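Ticket: Mug stand leans and mugs slide off pegs
Product: Cleria countertop mug stand, wood, round base
Sold by: Flitine
Status: Open, waiting on replacement part
Opened: 7/21/18

Problem as reported
Stand was put together from the box with the parts supplied. With mugs on one side only, the post leans toward the loaded side. Mugs on the lower pegs creep outward and end up hanging from the tip. Customer has tried tightening the post by hand. No tools used so far.

Customer uses enamel mugs with thick handles and wants to know if the pegs are too short for them.

Step 1. Check the load
Asked customer to clear the stand, set it on a flat table and put back two mugs, one on the top peg and one below it. Lean is less with the top peg in use. The lower mug still does not sit straight.

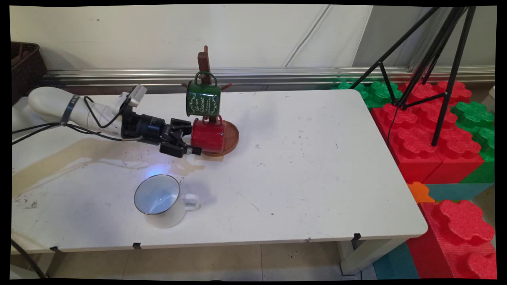
Green mug on top peg, red mug on its side below it. White mug left off the stand.

Step 2. Check the post
Post turned clockwise until it stopped, then another quarter turn with a cloth around it. There was still play at the bottom, 2 mm when pushed from the side. The screw under the base was found to be the short one from the Moya rack kit, 12 mm. The Cleria stand takes the 24 mm screw. Both come in the same size bag, and we have seen this mix-up before, in March.

Step 3. Check handle fit
Peg length is the same on every Cleria stand and has not changed. Mugs up to 250 ml normally fit with no trouble, but a thick handle needs to be pushed all the way back to the post before letting go. Mugs on neighboring pegs can also get in each other's way. The red mug's handle comes up close to the green piece with the black rim, which overlaps the top of it, so there is not much room to guide the handle on from that side. Advised customer to load the lower peg first and the top peg last.
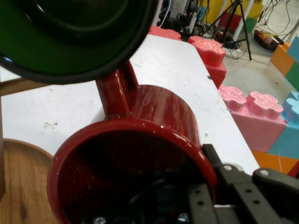 Replacement screw requested from the Dellard warehouse, one piece, 24 mm, no charge. Customer asked if the base should be glued in the meantime. Told no, glue in the hole will stop the new screw from seating. The base in the pictures is round and sits on a white tabletop with gray smudges and dark specks on it, so customer was also told to wipe the table and the underside of the base before checking the lean again.

Next action
Customer to fit the new screw, repeat Step 1 and reply on this ticket. If the post still moves with the long screw in, replace the base.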